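Rumusstead kitchen opens its doors again

December 5, 2024

I popped into the community kitchen at Rumusstead this morning, partly to be nosy and partly for the soup, and I'm pleased to report that it's open again after being shut since August. The leak that closed it did for the old lino and most of the cupboards, so there was a fair bit to put right.

The money came from a jumble sale, a quiz night (our team came last, thank you for asking) and a gift of £2000 from Bakex, the bakery on Leckie Road. Dorottya Hajdu ran the quiz and has been in most evenings since, painting. She still had white gloss in her hair when she handed me a bowl of leek and potato.

The cooker is the same old one, cleaned up, and the big sink has stayed where it was. The cupboards are new, there's somewhere proper to keep the trays at last, and the lunch club has its own shelf with a label on it, so hands off the custard powder!

What everybody wanted to talk about, though, was the microwave. The last one was a brown thing with a door you had to lean on, and I'd got rather fond of it. 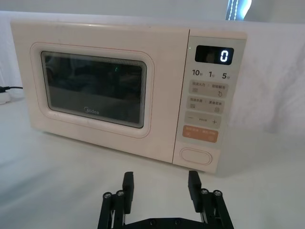
The new one is a Midea in a creamy sort of pink, and opinion was split down the middle. Bergþóra Hauksdóttir, who runs the lunch club, picked it and won't hear a word against it. "I've looked at beige in this kitchen for long enough," she told me. I'm on her side. Some of the printing on the panel is in Chinese, but the numbers are plain enough, and she's going to tape a little card to the wall for anyone who gets stuck.

Over 50 people came through before lunch, and the soup ran out well before I could get a second bowl. The lunch club starts again next week at the usual time, £4 for two courses, and you'll need to put your name on the sheet by the door. If you've still got any of the kitchen's casserole dishes at home, Dorottya would like them back, please, lids as well.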